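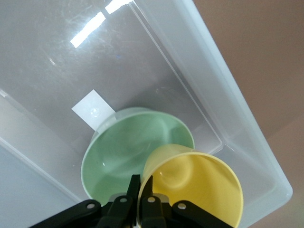
## 3. Getting your bin ready for dishes

Okay, so you've read the bit about picking a shelf and you've got your Nudell bin out of its wrapper (or, like me, out from under the stairs where it had been holding Christmas lights). Now we get it ready for kitchen stuff. I've done this 18 times in the last two house moves, so these steps are in the order that annoys me least.

1. Take the lid off and put it somewhere flat. Don't lean it on the wall, it'll slide down and scare the cat.
2. Wipe the floor of the bin with a damp cloth and a drop of dish soap. Get right into the ridges along the bottom of the walls, where crumbs love to hide.
3. Dry it all the way. I give mine 40 minutes on the counter with a fan going, but a dish towel works fine if you're in a hurry.
4. Set the bin on a table before you load it. Your back will thank you!
5. Start with one bowl and see how it sits. If it rocks or tips, slide a folded towel under it.
6. Add the rest of your plastic bowls, nesting the small ones into the big ones. I stop at 7 to a stack or they stick together and I end up fighting them over the sink.
7. Fill the gaps with light things like measuring cups, lids and that whisk you never use.
8. Put the lid back on and press the corners first, then the long sides.

> **Note:** Scuffs and cloudy patches on clear plastic won't come out, so please don't go at them with a scouring pad. I tried it on my first bin and made a much bigger cloudy patch. They don't hurt anything.

> **Caution:** No boiling water in the bin, ever. Warm from the tap is plenty. And keep it away from the stove, even when the stove's off (somebody always turns it on).

### If you're using the Flimero liner

The liner goes in after step 3, bumpy side up. Trim it with kitchen scissors a little at a time, and go easy at the corners, they're rounder than they look. I cut my first one square and it curled up like old toast. You can skip the towel in step 5 if you've got the liner down.

### Labels

I stick the Pokent labels on the short end, up near the rim, so I can read them when the bins are stacked. Write on them *before* you peel them! Mine say things like "bowls, everyday" and "bowls, picnic." Let the ink dry for a minute or it smears.

Section 4 is glasses and mugs, and you'll want a lot more towels for that one.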